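Subject: Re: [trade-policy] Covthorpe tariff schedule, August draft

Hi all,

I've finally read the whole August draft, annexes included, and I'm really pleased with it!

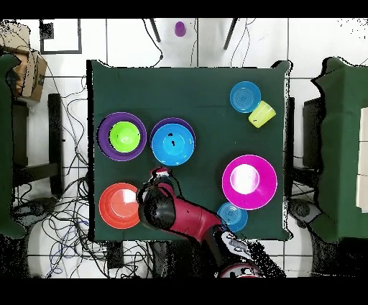
The big news for me is the rules of origin chapter – it's so much clearer than the old one. On the question that came up this morning:

> Does anyone know if the phase-out still covers all 373 tariff
> lines? Our members at the Carnent end are hearing that the
> processed food lines have been pulled, and they'd like to know
> before they sign next season's contracts.

It doesn't, but the news is better than the rumour. The draft has 303 lines going to zero on day one, and 69 stepped down over two years. Only one has been dropped altogether, and it's malt extract, so most of the processed food people can relax (sorry, brewers). The stepped lines are all in Annex 2, which is easy to miss as it sits behind the signature page.

What I love is the change to the small exporter certificate. Under the Reter agreement you had to lodge a fresh one for every shipment, and now a single declaration covers the whole year. That's a huge saving in labour for a business with one person in the office!

I still haven't worked out how goods routed through Major are treated if they're repacked there. Article 14 seems to allow it, the footnote seems not to. If anyone has had an answer from the customs desk, please post it to the list.

Cheers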